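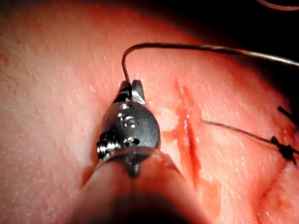 ¿Cada cuánto hay que revisar los cables de la muñeca? Cada 100 horas de uso, y antes si al cerrar las pinzas notas que una llega tarde.

Escribo rápido que mañana cierro el laboratorio temprano. La celda de sutura lleva 606 horas desde la última puesta a punto y tocaba: tensar cables, limpiar poleas, recalibrar las dos cámaras de muñeca y la fija. Todo con el kit de Juneck — menos la llave pequeña, que sigue sin aparecer.

Primero los cables. Media vuelta, probar, otra media. Sin prisa (ja). Luego el cero de las pinzas, que en el controlador Britard se guarda aparte y siempre se me olvida guardarlo.

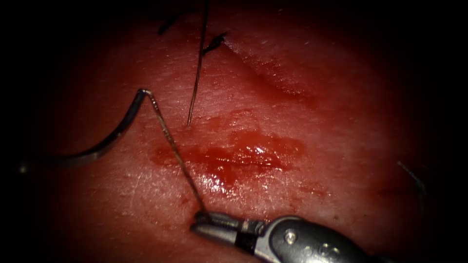
Portaagujas con el hilo sujeto, junto a la incisión.

Despues la calibración mano-ojo. Raghda Chamoun me pasó su hoja con los valores de marzo y partí de ahí, mucho mejor que empezar de cero. Ojo con los reflejos: bajé la luz un punto y el error bajó también.

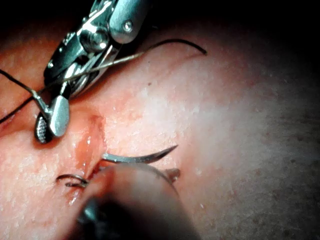
Lo otro pendiente eran las poleas. Alcohol, bastoncillo, aire a poca presión. Nada de aceite, el manual de Flellmont lo dice en la primera página y aun así hay quien le echa. El registro marca 1,157 ciclos de apertura, casi 2,000 si sumo los del banco de pruebas.

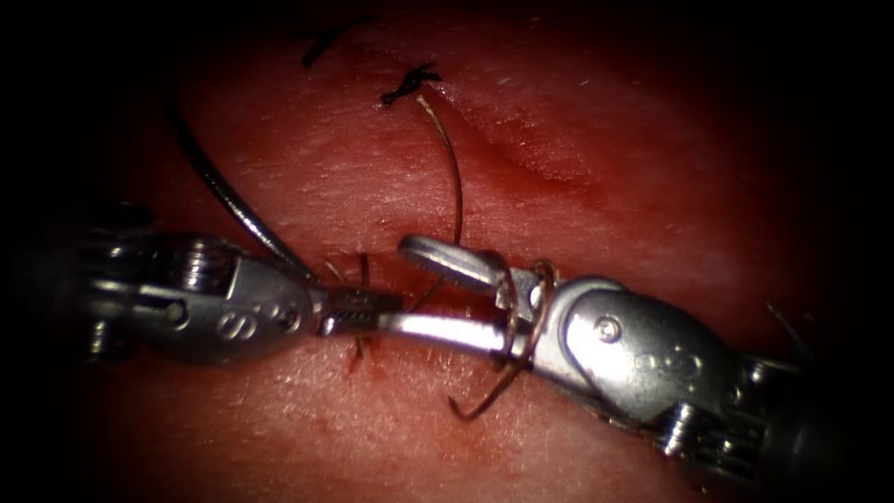 Me falta repasar el juego del eje de giro y pedir cable de repuesto a Awad, que tarda lo suyo. Si alguien tiene la tabla de tensiones en newtons que me la mande porfavor, la mía está en libras y ya me equivoqué una vez.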